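How does a robot know where its hands are?

Hello again! Last time I wrote about the motors inside a robot's arm, and a lot of you sent in a question I liked so much that it gets a page all to itself. Reshma Engelbrecht's class at Brekum asked: "When a robot has two arms, does it have two brains, and do they argue?"

I write software for robots, so arguing arms are pretty much my job. Let me tell you how it works.

Try something first. Pick up a sock with your left hand and pass it to your right hand. Easy, wasn't it? Now do it again with your eyes shut. Still easy! Your body has a sort of secret sense that tells you where your hands are, even in the dark.

A robot needs that sense too. Inside each joint of its arm (the bits that bend, like your elbow) there is a little sensor that measures how far the joint has turned. My program, which is called Kokport, reads all of those sensors 600 times every second. Then it does a great big pile of sums and works out where the hand must be. You could do the same sums with a ruler and a protractor, but you would be there until teatime, and by then the arm would have moved.
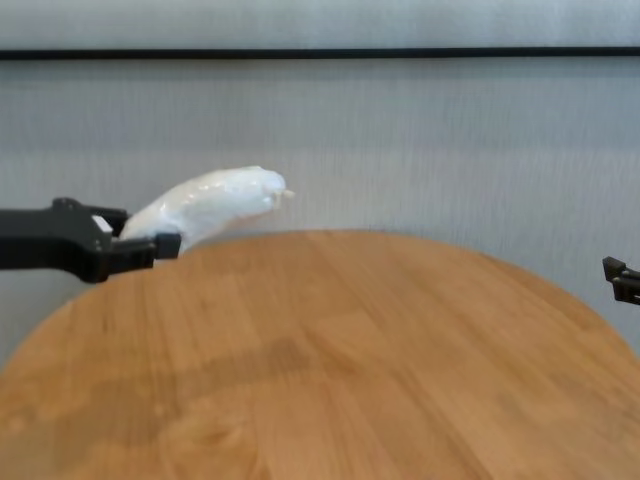 So that's the robot knowing about itself. Knowing about the rest of the world is much harder, and for that it needs cameras.

A camera picture looks like a picture to you and me. To a computer it's a giant grid of numbers, and each number says how bright or how colourful one tiny dot is. Nothing in those numbers says "bag" or "table". Another piece of software has to work that out, and we call that part perception. It's a posh word for noticing things.

How does it learn to notice? The same way you learned what a dog is. Somebody didn't give you a list of rules about dogs. You saw big ones and little ones and hairy ones, and after a while you just knew. We show the program lots and lots of pictures, and in each one a person has coloured in the thing we care about. My friend Hidayah Pangaribuan once coloured in 18 pictures of bags before breakfast, and then said she never wanted to see a bag again. (She did 30 more after lunch.)

Bags are horrible, by the way! I mean horrible for a robot. A wooden block is the same shape whichever way up you hold it. A plastic bag crumples and flops and makes a new shape every time you touch it. It's shiny as well, so the light makes bright spots on it, and the program can think a bright spot is the edge of something. And if the plastic is a bit see-through, the program may get muddled about where the bag stops and the wall begins.

Now for the part about arguing. Passing something from one hand to the other is called a handover, and it takes two arms that agree with each other. One gripper pinches the bag at its near end and holds it out. The other has to come in with its fingers wide open, pointing at the end that is still free. 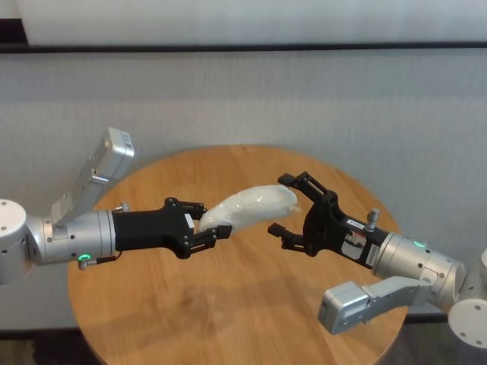 Page last changed: November 11, 2025

The arms don't have a brain each, so there's your answer, Brekum! One program is in charge of both. It works a bit like a dance teacher calling out the steps. We call this part planning, and the list of steps for a handover goes something like this:

Hold the bag up with the first hand.
Look for the loose end.
Open the second hand.
Move the second hand to the loose end, slowly.
Close the second hand.
Check that it has really got hold.
Open the first hand.
Move the first hand away.

That's 8 steps, and the one I got wrong was the sixth. In my very first version I left the checking out. The second hand closed on thin air, the first hand let go, and down went the bag. I watched it happen over and over before I spotted my mistake, and I felt very silly indeed.

You can play this at home with a friend. One of you is the robot and the other is the program. The robot may only do exactly what the program says, and must not be helpful! If the program says "let go" too early, the robot lets go. Use something soft. Please don't use your mum's best mug.
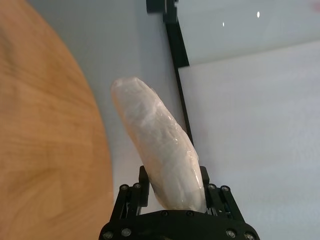 There's a third sort of software I haven't mentioned yet, and it's called control. Planning decides where the hand should go, and control makes sure it truly gets there. Suppose the plan says the fingers should close gently. Control keeps peeking at the sensors and asking, are we there yet? Too far? Not far enough? Then it gives the motor a tiny push one way or the other. It's what you do when you carry a very full cup of squash across a room - lots of little wobbles, each one putting right the wobble before.

Squeezing is the tricky bit. Squeeze a soft thing too lightly and it can slip out. Squeeze it too hard and you may squash whatever is inside the wrapping. People do this without thinking, and I have to write it down as numbers and then change the numbers when they turn out to be wrong, which they usually do.

A few words to remember from this page:

Perception - working out what is in front of you.
Planning - choosing the steps and putting them in order.
Control - making the motors follow the plan.
Gripper - a robot's hand. Lots of them have only two fingers.

Bowen school sent me a question too, back in July, and I'm sorry it has taken me so long. They wanted to know if a robot gets cross when it drops things. It doesn't. It hasn't got any feelings about it at all, and it will happily try the same wrong thing again until a person changes the program. I do the getting cross for both of us.

Next time: how a robot decides which end of a thing to pick up. If you've got a question about that, ask your teacher to send it in through the Lotberg letterbox page, and put your class name on it so I know who to say hello to!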